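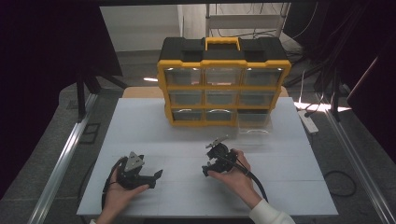
First year budget for a hand-held gripper setup – what am I forgetting?

Vendula Kratochvíl

Hi all, long time reader, first time I've had something worth asking. I run a small shop that does kitting and sorting jobs, and we're planning to get into robot training data. The plan is to start with people doing the tasks by hand with a pair of hand-held grippers, and only buy an arm next year if the recordings are any good. My business partner is on board but wants a real number by Friday, and all I have is a spreadsheet with a lot of yellow cells in it.

The first task is drawers. Open a little drawer, put a part in, close it, move to the next one. We do that all day long for customers anyway so it seemed like the natural place to begin!

What I have so far is one pair of wired grippers from Horkard (their quote is good until the end of October), a recording computer, a table with rails so we can mount things later, and then a line that just says "stuff" with $3000 next to it. The stuff line is what worries me. I made it up. It's supposed to cover cables, stands, curtains, props to practice on, and spare fingers.

So my questions are: is one pair of grippers enough to start, or do I need a second pair from day one? Should I go wireless? Tallent has a wireless version and it costs a good bit more, but I keep picturing somebody catching a cord on a drawer. And is my stuff line silly low or silly high? We'd have two people taking turns, mornings only, at least until spring.

Thanks in advance, and please be blunt, I can take it.

Cho_bench_guy

OK, blunt it is. We bought our first set a year and a half ago (no relation to the Cho that makes the mounts, I get asked that a lot) and I got the budget wrong in pretty much every direction, so maybe I can save you some of that.

One pair is fine if your two people really are taking turns. What you want is one pair plus spares for whatever wears out, and on ours that was the fingertips, by a mile. We went through 13 sets of tips in the first year. Ask Horkard what a set costs and how long they take to ship BEFORE you sign, and put that on its own line. Ours took three weeks to arrive once and we had two people on the clock with nothing to record.

Wired or wireless, I'd stay wired for now. Batteries are one more thing to buy, charge and swap, and you're standing at one table the whole time. Route the cables back past the wrist and down off the near side of the table, get longer ones than you think you need, and buy doubles. Cables are cheap next to a lost morning. I did try a friend's wireless pair for a week and liked how light it felt, so I'm not saying never – just not with your first dollar.

On the stuff line, it isn't crazy, but please break it up. Mine would go something like:

Spare tips and screws
Spare cables, power strips, a few good extension cords
Stands and clamps
Curtains or shades for the windows
Props
Replacement props

That last one is real. Drawers are murder on props. Those clear plastic parts organizers with the little pull lips are great to practice on because they're light and cheap and the drawers slide easy, but they crack, the lips get chewed up, and then the new one you buy is a slightly different model. Buy several of the same one on the same day. I'd also get a couple of different sizes so your data isn't all one box.

Don't skimp on the curtains, by the way. I left them out of my budget completely and the afternoon sun made a mess of a whole month. If you're mornings only, check where your windows face.

The biggest number is one you didn't list at all, and that's people. We paid for 78 hours of practice before we kept a single recording. It's slow going at first, your hands just don't want to pinch a tiny lip with somebody else's fingers on the end of them. Put the hours in the spreadsheet or your partner will find them later and be grumpy, ask me how I know.

rikdale_fan51

just rent. Rikdale does monthly on grippers, we did that for the trial and then bought. table from a used office place, works great

Vendula Kratochvíl

Oh this is so helpful, thank you both! The practice hours never crossed my mind and that changes the total a lot. I've split the stuff line up the way you wrote it and it's already over 3000, before curtains (our windows face east, of course they do). I'm going to call Rikdale tomorrow and see what a three month rental looks like next to the Horkard quote. Do rentals include tips, or do you pay for those separately?

rikdale_fan51

separate for us. ask them to throw in a set, they did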